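Perkthorpe Press to Publish Crime Thriller "The Galtider Ledger" in June

Posted in: Book News / New Releases / Suspense
January 29, 2022
14 shares | 3 comments

Perkthorpe Press has announced that it will publish "The Galtider Ledger," a crime thriller set in a small harbor town, in June. The novel will be released in hardcover and e-book editions on the same day. It is the first of 2 books planned under the current agreement, and the second is scheduled to follow after the author completes final revisions.

The story follows Nora, an auditor who is sent to the town of Galtider to close the books on a failed shipping company. The assignment is expected to be routine. In the company's basement she finds a handwritten ledger that records payments to a man who was declared dead nine years earlier. The signatures beside the payments belong to her older sister, who raised her and who has always said that she never set foot in Galtider.

Nora must decide whether to report what she has found or to learn the truth on her own before the case is closed. Her questions soon draw the attention of the Sterov family, which owned the shipping company and still controls most of the property along the waterfront. When the only other person to have seen the ledger disappears, Nora can no longer be sure that her sister is in danger - or that she is innocent.

The manuscript came to Perkthorpe through its open reading period, during which the press received more than 900 submissions from writers without agents. Each submission was read by two members of the editorial staff. The press stated that the novel was selected for its steady pacing, its strong sense of place, and the difficult bond between the two sisters, who share only a few chapters but whose history shapes nearly every decision in the book.

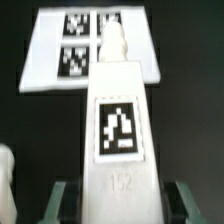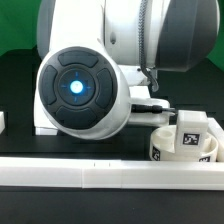
The first hardcover printing will include a limited run of 1000 numbered copies. These copies will carry a map of Galtider on the endpapers and a short afterword on the research behind the novel, including the bookkeeping practices that figure in the plot. The afterword will also appear in the e-book. The map will not, as the press found that it could not be read comfortably on smaller screens.

An audio edition is being prepared by Aranda Audio and will be released later in the year. The recording will use two narrators. One will read the main story, and the other will read the ledger entries and the letters that appear between chapters. Perkthorpe and Aranda have worked together on earlier titles in the suspense line, and the press expects to continue that arrangement with the second book.

Advance copies will be sent to reviewers and booksellers in the spring. Reviewers who are already on the Perkthorpe mailing list do not need to apply again, but they are asked to confirm their mailing address and to state whether they prefer a printed or electronic copy. Printed advance copies are uncorrected proofs, and any quotations should be checked against the finished book before publication.

Libraries and independent bookstores may place orders through their usual wholesale accounts. A reading group guide with nine discussion questions will be available at no charge on the publication date. The guide discusses the ending of the novel in detail, and the press recommends that groups hand it out only after all members have finished reading. Orders for the numbered copies must be placed directly with the press, and each household or business is limited to two.

The second book has not yet been given a title. It will return to Galtider and will take up the history of the Sterov family before the failure of the company, with Nora in a smaller role. Perkthorpe has stated that the two novels may be read in either order - although readers who begin with the second will learn the fate of one character from the first.

The press has also confirmed that its next open reading period will cover crime, suspense, and historical mystery. Full-length manuscripts only will be accepted, and writers whose work was declined in the last period may submit a different manuscript. Guidelines will be posted on the Perkthorpe website before submissions open.

Tags: crime fiction, family secrets, small-town suspense, forthcoming books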